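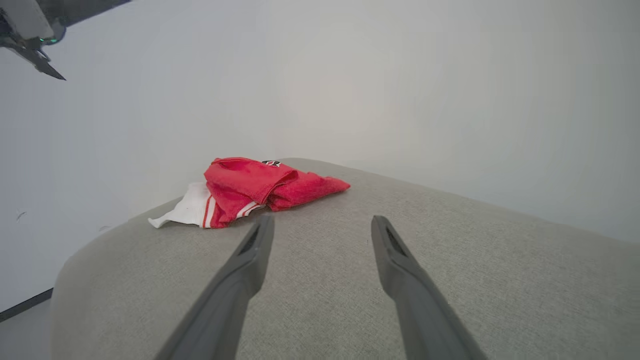 Garment Sorter and Folder (part-time, fixed term)
Dumlao Clothing Reuse, Brarport

Reference: 463
Start: May
Hours: 10 per week, mornings
Positions: two

Duties
The sorter works through donated garments one at a time on an upholstered surface at seat height. Items arrive crumpled and often tangled with one another. For each item you will:
- separate it from whatever it is caught up with
- turn sleeves and legs the right way out
- check hems, trims and stitched patches for loose thread
- fold to the Trillska pattern (training provided)
- record colour, fabric and condition on the tally sheet

Mixed-colour garments need particular care. Red and white pieces are held back from the general wash and go to the cold line. Where a striped trim joins a plain panel, pick the garment up along the seam and do not pull on the panel itself - brushed fabrics lose their shape quickly. 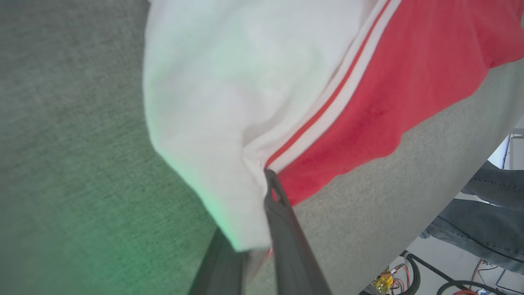 Sleeves are folded in before the body, with the trim lying flat and the hem facing the folder. A trained sorter is expected to complete 50 items per shift. Speed is not assessed in the first two weeks.

Requirements
- able to sit or kneel at a low work surface for up to an hour
- reliable colour discrimination
- legible handwriting
- right to work in Australia

Laundry or retail experience is useful but not essential. Allergies to wool or lint should be noted in the application.

Applications
Send a one-page letter and the names of two referees to Mareike Rothe, Dumlao Clothing Reuse, PO Box 2455, Brarport. Quote the reference number. Applications close at the end of April 2025. Enquiries about rosters go to Joscha Kasten at the same address.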